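The Well at Risside

Karthik Ranasinghe had been paid $300 to say whether there was water under his sister-in-law's field, and he had not yet told anyone that he thought the whole question was stupid.

The money was not from his sister-in-law. It was from the Lorkitz Grange, which had hired a dowser named Mittal the summer before and now wanted somebody with a degree to stand next to him. Karthik's degree was in soil. He had explained on the phone that soil was not water, and the woman on the phone had said that it was closer than anything the rest of them had.

So he drove up to Risside in December, with the heater stuck on his left foot, and found Mittal already in the kitchen eating eggs.

Mittal was younger than he had expected. He had pictured a beard. The man had a clean chin and a good raincoat and two lengths of brass rod lying next to his plate like extra silverware.

"You're the doubter," Mittal said.

"I'm the soil guy."

"They told me doubter."

Anjali put a plate in front of Karthik and gave him a look that meant be nice. She had bought the place four years ago with his brother and now had it without his brother, and the old well had gone bad in August. Since then she had been hauling water from town in a tank on the back of the truck. A driller out of Zolcombe wanted more than she had to come and try, and he wanted it whether he hit anything or not.

"He charges by the foot," she said. "So I'd like to know which foot."

"You'd want to talk to the county," Karthik said. "They keep well logs. Every hole anybody drilled, how deep, what they hit."

"I talked to the county. The county had a flood in the basement."

"The records about water," said Mittal, "got wet." He was pleased with this and had plainly said it before.

Karthik ate his eggs. They were good eggs. He noticed that Mittal got the end of the bread and the chair by the stove, and he noticed that he minded.
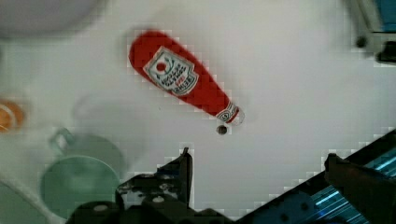

What did Mittal charge for finding a well?
Nothing up front. He took his fee only when the driller hit water, and he let people decide what it was worth to them.

Karthik thought about that arrangement while he laced his boots. He didn't like it. A man who gets paid only when he's right will be remembered only for being right, and in this valley you had to work pretty hard to drill a dry hole. There was gravel under most of it. Put a finger down anywhere on the bottom land and you'd get a wet finger sooner or later. He had looked that up the night before in an old survey, sitting in bed, feeling like he was cheating.

But Anjali's house wasn't on the bottom land. It sat up on the shelf, where the gravel quit and the clay came in, and the survey didn't have much to say about the shelf except that it was there.

They walked out past the barn. It had rained and then frozen and then thought better of it, and the ground gave a little at each step. Mittal held the rods loosely out in front of him, elbows in. He didn't close his eyes or hum. Karthik had been counting on some humming.

"What are you feeling?" he asked.

"Cold."

"I mean from the rods."

"I know what you mean." Mittal kept walking. "Ask me when we get to the fence."

At the fence the rods had not done anything. They turned and came back along a line farther down, and then a third line. Anjali stood by the gate with her hands up her sleeves. On the fourth pass, near a low place with some alders, the rods swung in and crossed.

Karthik had known they would. He had known it from the moment he saw the alders. Alders like wet feet. So does that coarse dark grass, and there was a whole patch of it, greener than it had any right to be in that month. A child could have picked the spot from the kitchen window.

"You saw the trees," he said.

"Sure I saw the trees. I'm standing in them."

"So what are the rods for?"

Mittal looked down at the rods as if he was seeing what kind they were. "Try it," he said, and held them out.

Karthik didn't want to. He also didn't want to be seen not wanting to. He took the rods and backed up to the fence and started walking, and he kept his wrists as stiff as he could, and he thought very hard about ideomotor response, which he had read about in college and had been waiting ever since to bring up. Tiny movements of the hand. The person doesn't know he's doing it. It explained rods and pendulums and Ouija boards and a good deal of his own marriage.

The rods crossed. It was well short of the alders, on a bald hump of grass with nothing growing on it that you wouldn't find on a lawn.

"Huh," said Mittal.

"That's me," said Karthik. "That's my hands. My arms are tired."

"Could be."

"There's no reason for water to be here. It's uphill of your spot."

"I wouldn't drill there," Mittal agreed. He took the rods back and wiped them on his coat. "I'd go by the trees."

Anjali had come over. She looked at the hump, then the alders, then at Karthik, and he could see her working out which of the two men she was going to have to be embarrassed by.

"How deep?" she asked.

"Sixty feet," Mittal said. "At the trees."

"And here?"

Neither of them said anything. Mittal raised his eyebrows at Karthik, not in a mean way.

"You can't get a depth from this," Karthik said. "You can't get anything from this. He picked 60 because it's a normal number for a well. I could say 255 and it would mean exactly as much."

"Is that what you say?"

"I'm saying it's a number."

She nodded slowly. Down on the county road a truck went by with its lights on.

They had lunch late. Mittal told a long story about a church camp that had drilled six dry holes before it called him, and Karthik asked who had told him they were dry, and Mittal said the camp had, and Karthik asked if he had seen the holes, and Anjali said that there was pie. After the pie she put on her coat again and went out by herself. From the table they could see her cross the yard with two stakes and a hammer.

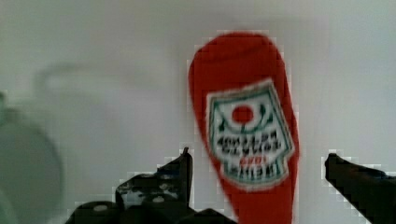
Where did Anjali put the stakes?
One went in the low ground by the alders, and the other went on the hump where the rods had crossed for Karthik.

"She's not going to drill both," Karthik said.

"No," said Mittal. "I don't think she's got the money for both."

"She should drill yours. I mean, she should drill the low spot. On account of the vegetation."

"I'd take that as a compliment if you said it a little slower."

Karthik wrote his report for the Grange that night at the same table. He wrote that the method had no basis he could identify. He wrote that the location proposed by Mr. Mittal agreed with visible surface signs of shallow moisture, that these signs did not guarantee a usable supply, and that clay could hold water near the surface for months with nothing under it at all. This was true, and he had not thought of it until he was writing it down. He read it over. A wet place on top of clay. It might be a saucer. It might be a saucer with alders in it, and nothing below but more dish.

He sat there a while with the pen.

Then he wrote that no other locations had been evaluated. He crossed it out. He wrote that one other location had been noted in passing, and he crossed that out too, harder, so that it went through to the next sheet.

The driller came in March. Anjali called him in the middle of the day, when she never called, and he let it ring while he stood in the hallway outside his own lab with the phone in his hand. He already knew what he would say if it was the alders. He would say good, and he would say gravel lens, and he would be generous about Mittal. He knew what he would say if it was dry.

He picked up.

"I want you to hear this from me and not from him," she said. There was an engine running behind her, and a man shouting to another man. "What was that number you said?"

"I didn't say a number."

"On the hump. You said a number."

"I said it was only a number," said Karthik. "Why? Where are you standing?"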